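沙发

沙发是一种装有软垫、可供多人并坐的座具,通常由框架、支撑层、填充层和面料组成,有靠背,多数两侧有扶手。汉语“沙发”为英语sofa的音译,英语词又经法语、土耳其语等可追溯至阿拉伯语suffa,原指铺有毯子和垫子的长凳或高台。在中国大陆的日常用语中,单人软包扶手椅也称为沙发,即“单人沙发”;英语中sofa一般只指可坐两人以上者,单人的另称armchair。

沙发在现代住宅中多置于起居室,与茶几、地毯、灯具等配合使用,也见于办公室、酒店大堂、候诊室和图书馆。除坐用外,沙发常兼作小憩、阅读和临时搁放衣物的地方。

词义与名称

英语中表示此类家具的词不止一个。sofa与couch在当代口语里大体可以互换,couch源于法语coucher(躺下),早期多指供躺卧的家具,可只有一侧扶手或没有扶手。settee指带靠背和扶手的长椅,坐面较窄,姿势较直。chesterfield在英国指靠背与扶手等高、表面有拉扣的款式,在加拿大一些地区则曾作沙发的统称。divan源于波斯语,原指靠墙摆放的矮榻,后在英国多用来指带底箱的床。

汉语中除“沙发”外,上海话旧时写法与读音接近,一般认为汉语译名即由沪语转写而来。台湾、香港等地也通用“沙发”,粤语口语另称“梳化”。网络用语里,“沙发”还指帖子下的第一条回复,与家具本身无关。

历史

用软垫铺设坐具的做法很早就有。古埃及、希腊和罗马均有供上层人士倚卧的长榻,框架以木、石或金属制成,上置填有羊毛、羽毛或草料的垫子。这些垫子与框架分离,与后来把填充物固定在框架上的软包家具不同。中国古代的榻和罗汉床也可供坐卧,铺用的褥垫同样可以取下。

中世纪欧洲室内的坐具以长凳、箱凳为主,舒适性有限。十六世纪以后,欧洲工匠开始把填充物缝固在椅座和椅背上。十七世纪出现了连体的软包长椅,填料用马鬃、干草或苔藓,面料有织锦、天鹅绒和皮革。十八世纪的法国宫廷与贵族宅邸对坐具的样式要求繁多,canapé、ottomane等名称都出自这一时期,框架外露的部分常有雕刻和描金。

十九世纪上半叶,螺旋弹簧用于家具坐面,沙发的厚度和弹性随之增加。为了把厚填充层固定住,拉扣工艺大量使用,维多利亚时代的沙发外形因而多显得圆鼓饱满。蒸汽动力和缝纫机降低了加工成本,沙发进入中等收入家庭。

二十世纪初,一些设计师主张去除装饰,钢管、弯曲胶合板等材料进入座具制造。第二次世界大战后,乳胶和聚氨酯泡沫逐步取代马鬃、棉花等天然填料,泡沫可按模具成形,也可切割成任意厚度,低矮、直线条的沙发因此易于量产。六十至七十年代还出现了没有硬质框架的全泡沫沙发。同一时期,由若干单元拼合的组合式沙发开始流行。

中国的西式沙发最初见于通商口岸的洋行、饭店和住宅。二十世纪七十年代末至八十年代,城市家庭自制沙发一度十分普遍,所用弹簧、麻布、棕丝等材料可在土产商店买到,书刊上也常登载沙发的制作图纸。九十年代后,工厂生产的成品沙发取代了自制沙发,广东、浙江等地形成了规模较大的软体家具产区。 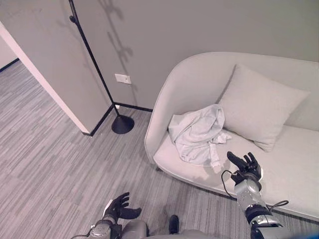
构造

框架

框架承担全部荷载。传统做法用硬木,以榫卯、木销和胶连接,受力处另加三角形木块加固。批量生产的沙发多用松木、胶合板或定向刨花板,以气钉和胶固定;功能沙发因有活动机构,常用钢制框架。木材含水率过高时,框架在干燥过程中会收缩变形,接合处松动后坐下时会发出响声。

弧形靠背和弧形扶手的框架较难制作。一种方法是将多片按曲线切割的板材并列,再用薄板或纸板蒙出曲面;另一种方法是用模压胶合板直接成形。曲面越大,面料的裁片越多,拼缝的位置也需事先考虑。

支撑层

支撑层位于框架与填充层之间,常见的有以下几种。

螺旋弹簧:下端固定在绷带或木条上,上端以绳索纵横拉结,费工较多,耐用性好,现多用于高价产品和古旧家具修复。

蛇形弹簧:由钢丝弯成连续的S形,两端用卡扣固定在框架前后横档上,安装快,占用高度小,为当前量产沙发的主要形式。

弹性绷带:以橡胶或聚丙烯为主的织带,交叉编织后钉在框架上。靠背受力较小,用绷带的较多;坐面使用绷带时,日久容易松弛。

填充层

填充层决定坐感。聚氨酯泡沫按密度和硬度分级,密度高的回弹持久,硬度高的支撑明显,两项指标并不等同。羽毛和羽绒柔软,但坐后需要拍打才能复原,常以泡沫为芯、外包羽绒。聚酯纤维多用作泡沫外的包覆层,使轮廓圆润,并减少面料与泡沫间的摩擦。

坐垫分固定式和活动式。固定式坐垫与框架连为一体,外观平整;活动式可取下翻面,便于清洁和更换内芯。长坐面做成一整块时没有中缝,横卧较为方便,但受坐处集中时磨损不均,且体积较大,拆洗不便。

面料

布艺面料包括棉、麻、羊毛、涤纶及其混纺,织法有平纹、斜纹、雪尼尔、灯芯绒和各类绒织物。评价面料耐磨程度常用马丁代尔法,以试样在规定压力下能承受的摩擦次数表示。皮革按加工方式分为全粒面、修面和剖层等,全粒面皮革保留天然纹理,价格较高。人造革以织物为基底涂覆聚氨酯或聚氯乙烯,易于擦拭,部分产品数年后会出现表层开裂或剥落。

面料的接缝除普通平缝外,还有双明线和滚边。滚边又称嵌线,是将包有绳芯的布条缝入接缝,使边缘轮廓清楚,并分担接缝处的磨损。滚边可与主面料同色,也可用对比色。

尺寸

沙发的尺寸以坐高、坐深、坐宽和靠背高度表示。坐高指坐面前缘至地面的距离,起居用沙发可取400毫米左右,老年人使用的宜略高,便于起身。坐深过大时,腰部不能靠到靠背,需要另加靠枕;坐深过小则大腿缺少支撑。多人沙发的总宽度除坐面外还应计入两侧扶手,扶手宽大的款式占用空间明显多于实际可坐的宽度。 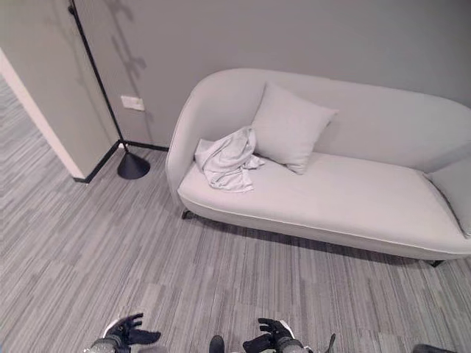

弧形轮廓的浅灰色软包沙发,坐垫前缘有滚边

选购前一般还需测量门洞、电梯和楼梯转角。不能拆分的长沙发在搬运时往往要竖起通过,靠背高度和沙发长度都可能成为限制。部分产品的扶手或靠背可以拆下,以适应较窄的入户通道。

类型

按座位数,沙发分为单人、双人和三人以上。双人沙发在英语中称loveseat,据说最初是为方便穿宽大裙装的女性就座而加宽的单人椅。

按平面形式,有一字形、L形、U形和弧形。L形沙发可由一件长沙发与一件贵妃榻组成,适合靠墙角布置。弧形沙发通常离墙放置,背面也需要完整包覆。

按扶手形式,有卷形扶手、方形扶手、斜扶手、圆弧扶手和无扶手等。卷形扶手向外翻卷,多见于传统样式;方形扶手顶面平直,可临时放置书本;圆弧扶手与靠背连成一体,转角处没有棱边。

按功能,有以下几类。

沙发床:可展开为床,机构有翻折式、抽拉式和靠背放平式。翻折式在坐面下藏有床架和薄床垫,抽拉式则从坐面下拉出第二层与坐面拼合。

功能沙发:靠背可后仰,脚踏可抬起,以手动或电动方式操作,背后通常需要留出空隙。

储物沙发:坐面下设箱体,坐面可掀起。

组合沙发:由转角、中间座、扶手座等单元构成,各单元以金属插片连接,可按房间重新排列。

户外沙发:框架用铝合金、柚木或编织藤条,坐垫采用速干泡沫和耐日晒织物。

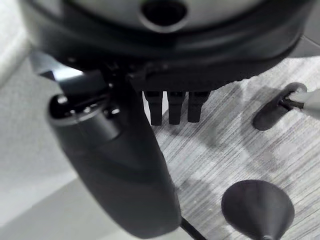 布置与搭配

在起居室中,沙发是体积最大的家具之一,摆放位置往往决定了其他家具的布局。常见的布置有三种。第一种是靠墙布置,占地少,适于面积有限的房间。第二种是面对面布置,两件沙发隔茶几相对,便于交谈,多见于会客空间。第三种是离墙布置,以沙发靠背划分起居区与餐区或走道,作主要通道使用时,靠背后的净宽宜不小于700毫米。

沙发不宜紧贴暖气片。长期受直射阳光的面料会褪色,皮革会变干变硬,可用窗帘遮挡或定期调换坐垫位置。

靠枕

靠枕用于支撑腰背或调节坐深,也有装饰作用。常见形状为方形和长方形,枕套以隐形拉链开合。靠枕面料与沙发相同时,整体色调统一;采用不同颜色或纹理时,则成为视觉上的重点。套内的枕芯尺寸宜略大于枕套,否则四角容易塌陷。

盖毯

盖毯可搭在靠背或扶手上,供休息时盖用,也能保护易脏部位。旧时欧洲家庭在靠背上铺小块织物,以防男士发油沾污面料,英语称antimacassar,中国家庭常用的沙发巾与之作用相近。

地毯

地毯可界定会客区的范围。铺设块状地毯时,一种做法是让沙发的前脚压在地毯上,后脚留在外面;另一种是全部家具置于地毯之上。满铺地毯多见于办公室和酒店,其接缝、花纹方向与墙面的关系在铺装时即已确定。沙发脚较细时,绒面上会留下压痕,可在脚下加垫片分散压力,移开家具后可用蒸汽和软刷使绒头恢复。

照明

坐在沙发上阅读时,仅靠顶灯常会在书页上形成阴影,多需另设局部光源。落地灯不占桌面,移动方便,通常置于沙发一端,灯罩下缘略高于坐者的眼睛,避免直视光源。插座位置应在布置前确定,电线不宜横过走道,也不宜长期压在地毯之下。壁灯的位置固定,沙发移动后未必适用。
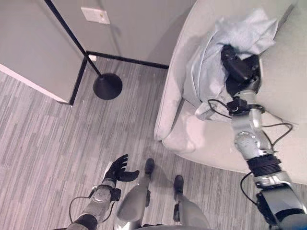 条纹地毯与黑色落地灯,墙脚有踢脚线

色彩

灰色、米色和棕色是常见的沙发颜色,易与不同的墙面和地面配合。浅色面料使体量显得较轻,但污渍明显,选用时多考虑可拆洗的外套。沙发与墙面同为浅灰时,二者的区分主要依靠明暗和纹理,可借灯具、画框等深色物件增加对比。深色面料耐脏,但浅色绒毛和宠物毛发容易显出。

清洁与保养

布艺沙发应定期用吸尘器清理表面和坐垫缝隙,吸嘴宜选用软刷头。液体洒落后先以干布吸去,由污渍外缘向中心轻按,不宜用力来回擦拭。可拆洗的外套按标签要求清洗,同一套沙发的外套最好同时洗涤,以免出现色差。不可水洗的面料一般采用干洗或专业泡沫清洗。

欧美市场的软包家具标签上常见字母代码:W表示可用水基清洁剂,S表示只能用溶剂类清洁剂,WS表示两类均可,X表示只能吸尘。

皮革沙发用微湿软布擦拭后应即时擦干,并按制造商建议使用护理剂。酒精、丙酮等溶剂会破坏涂层。刚洗过的深色牛仔裤可能染色于浅色皮革,应尽早处理。

活动坐垫宜定期翻面和换位。泡沫垫芯塌陷后可单独更换,外套保持不变;蛇形弹簧脱扣时,可从底部拆开防尘布重新安装。框架断裂的维修较复杂,通常需拆除局部面料。

安全与环境

软包家具的填充材料多为可燃物,聚氨酯泡沫燃烧迅速,并产生浓烟和有毒气体。英国等国家对家用软包家具的阻燃性能有专门规定,检验项目包括香烟阴燃和明火点燃。部分含卤素的阻燃剂因对健康和环境的影响受到限制,一些制造商改用阻隔织物或调整面料成分。

胶合板、胶黏剂和人造革可能释放甲醛及其他挥发性有机物,新沙发启用初期应保持通风。带有活动机构的沙发存在夹手危险,儿童和宠物不应钻入展开的脚踏下方。婴儿不宜单独睡在沙发上,柔软的坐面和靠背夹缝有造成窒息的风险。

废旧沙发由多种材料粘合、钉固而成,拆解费工,回收率较低。木材、钢制弹簧可以分别回收,泡沫可粉碎后压制成再生海绵,用于地毯衬垫等产品。更换面料、修理弹簧可延长使用年限,但人工费用有时接近购买新品的价格。

参见

扶手椅
贵妃榻
罗汉床
茶几
软体家具

延伸阅读

Keane, Niamh:《软包座具的构造与修复》,Egan出版社,第2版。
McGrath, Kieran:《起居室家具的尺度》,Egan出版社。

分类:座具|软体家具|室内陈设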